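Lill box set – the complete Stuvis comedies on disc

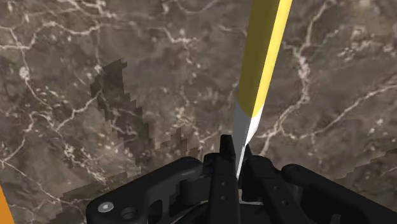 Product notes by the Zamer shop desk

All 5 Stuvis comedies are in one box for the first time. The set covers the seaside films, the two set in the boarding house and Skundley, the last one, which had been out of print on disc for years.

Each film has been scanned again from the original negative. The sound is mono, as it was in cinemas, with English subtitles that can be switched off. Skundley runs three minutes longer than the old television version – the railway buffet scene is back in.

Extras are on a separate disc: trailers, a reel of unused takes and a short piece on the music. The booklet has cast lists and the original press notes.

Limited to 2,000 numbered copies, of which 1,376 have been sold. A standard edition without the booklet follows in April.

Discs: 3
Region: free
Subtitles: English
Packaging: rigid card box

Orders placed before noon are packed the same day.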